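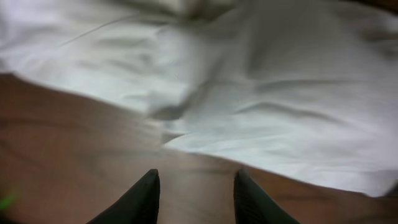

White cloth on a wooden surface.

Wamel Linen Reuse Project
Progress report for the period ending May

Summary
The project collects used bed linen from motels and aged care homes in the Wamel district, sorts it, and passes it on to shelters and animal refuges. The period covered is the second half of the first year of the Horaser grant. Collection is ahead of plan, sorting is on plan and the mending program is behind.

Collection
We took in 1196 kilograms of linen over the period. Most came from motels along the highway, with the balance from two aged care homes in Girkalitz that joined in March. A third home has asked to join, but we have put it off until there is more shelf room. Pickups run every fortnight. One run was missed in April when the van was off the road with a failed alternator, and the load was collected the following week.

Sorting
Linen is graded as good, mendable or rag. In this period 53 per cent was graded good, a little higher than before. Fitted sheets are still the weak point. The elastic goes well before the cloth does, and a lot of them end up as rag. We have asked the motels to bag fitted and flat sheets separately. Two do so now and the others say they will when their current bag stock runs out.

Distribution
Good linen went to five shelters and rag went to the refuges. Demand for single flat sheets is higher than we can meet. Demand for king size is close to nil, and we are cutting those down to cot and single sizes where the centre of the cloth is sound.

Mending
The overlocker budgeted for January did not arrive until late April. Mending was done on the two domestic machines until then and the backlog grew to roughly six weeks of work. It has started to come down. We do not expect to clear it before the end of winter.

Premises
The lease on the Yuen Street shed has been renewed on the same terms. The landlord has repaired the gutter on the north side. The shed is still damp along the back wall, so pallets are kept clear of it.

Budget
Spending is under budget by the cost of the second set of shelving, which has been ordered but not invoiced. Van repairs were over the amount allowed and were covered from the fuel line. We ask Horaser to approve that transfer.

Next period
Install the shelving, take on the third care home, and start quoting for a replacement van battery and tyres. A draft of the grading guide will be sent with the next report.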